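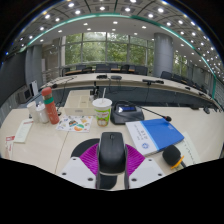 Flood & Emergency Relief > Shelter and Household Kits

Vaketti Family Flood Kit (4 person)
Code 3774
Price: 589 per kit, ex works Torport. Pallet price on request.
Availability: in stock, next batch due September

One kit, one household. Packed for families who've lost the house or can't get back into it yet. Goes out sealed, carries by two people, no tools needed to open.

What's in it
Tarpaulin, reinforced, with eyelets, 2 off
Rope, 30 m
Blankets, medium thermal, 4
Sleeping mats, 4
Mosquito nets, double, 2
Jerrycans, collapsible, 10 litre, 2
Bucket with lid and tap
Cooking set (pots, plates, cups, spoons, one knife)
Solar lamp with phone charging lead
Soap, washing powder, sanitary pads
Water tablets, enough for 200 litres

Not included: food, medicines, stove. Stove can be added, ask us. Fuel we don't ship at all.

Changes from the old kit
Bucket now has the tap fitted, before it was loose in the bag and went missing. Heavier rope. Nets are the long-lasting treated type. Instruction card is pictures only, plus Arabic, French and English on the back. If you still have old kits in store they're fine to hand out, just check the water tablets, they do expire.

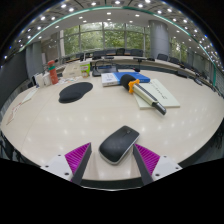
Outer bag is woven with a liner. Keeps rain off on a lorry but dont stand it in water. Stack no more than five high, off the floor, out of the sun. Label faces out please, it makes the count alot quicker at the other end.

Ordering
Minimum one pallet. Send us the consignee, port or airport, and who is clearing it. Customs papers and packing list come by email same day as dispatch. Gift certificate if you need one, say so at order stage and not after. We can print your logo on the bag, adds two weeks.

Air freight goes through Dreston, sea through Torport. Urgent calls outside hours: Omar Zein, number is on your account sheet. Quotes and samples: Aoife Fitzgerald. Returns, shortages, damaged bags: Rasha Shboul, within 14 days of arrival, with the batch number off the label.

See also: Vaketti Shelter Repair Kit, Vaketti Hygiene Top-up, Ostrowski water tank (rigid)

Page updated 06/01/2021. Prices hold until the September batch lands.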